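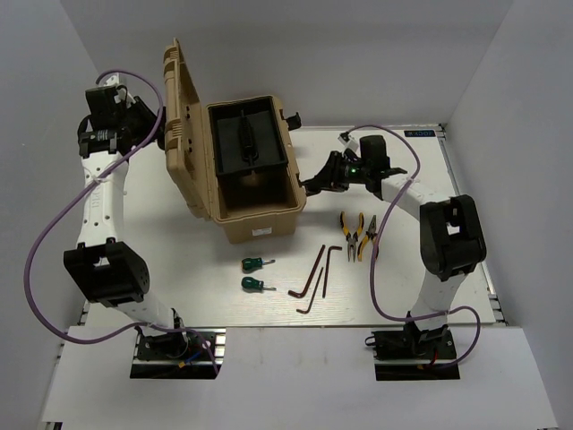

*Figure 3.1 A tan plastic toolbox with hand tools laid out in front of it.*

# Chapter 3: Keeping and Storing Hand Tools

Before you learn to use a tool you should learn where it lives. Most of the time lost in a small workshop goes on looking for things, and a good share of the damage to hand tools is done in storage. Chisels knock against spanners, screwdriver tips get chipped, and a steel rule left under a hammer does not stay straight for long.

This chapter deals with the portable toolbox. Wall racks and bench drawers are covered in Chapter 4. By the end you should be able to:

- choose a box that suits the tools you carry
- lay out, check and clean a basic set
- pack the box so that the tools used most are easiest to reach
- keep a simple tool list and use it at the end of a job

## 3.1 Laying out

Always start with the tools out of the box. Put them on a clear, flat surface in front of it, side by side, with the handles facing you. Leave a gap between one tool and the next. A heap tells you very little, but a row can be checked against a list in under a minute.

Pick up each tool in turn. Look at the working end first, then the handle, then the point where the two meet. A loose hammer head or a split handle goes to one side and does not go back in the box until it has been repaired. Wipe the rest with a dry cloth. Steel parts can have a very thin coat of light oil - one drop on the cloth is enough for several tools.

## 3.2 Plastic or metal?

Plastic boxes are light, do not rust and are kinder to painted floors and car boots. Metal boxes stand up better to heat and rough handling, but they are heavy before anything has been put in them. For a beginner's set, plastic is the usual choice.

Whichever you buy, look closely at the lid. Hinges and catches tend to fail before the body does. Open and close the lid a few times in the shop, and lift the box by its handle to see whether the body twists.

Catrin Griffiths ran the fitting shop at Davevberg for many years and gave every new starter the same first task: empty the box, write the list, pack it again. She had them repeat it each February, when the shop was quiet. The list was taped inside the lid, and a fresh one was written whenever a tool was added or taken out.

### Before you read on

Find a toolbox at home or in your workshop. Take everything out and write down what was in it. Keep your list - you will need it for the packing exercise in Section 3.3.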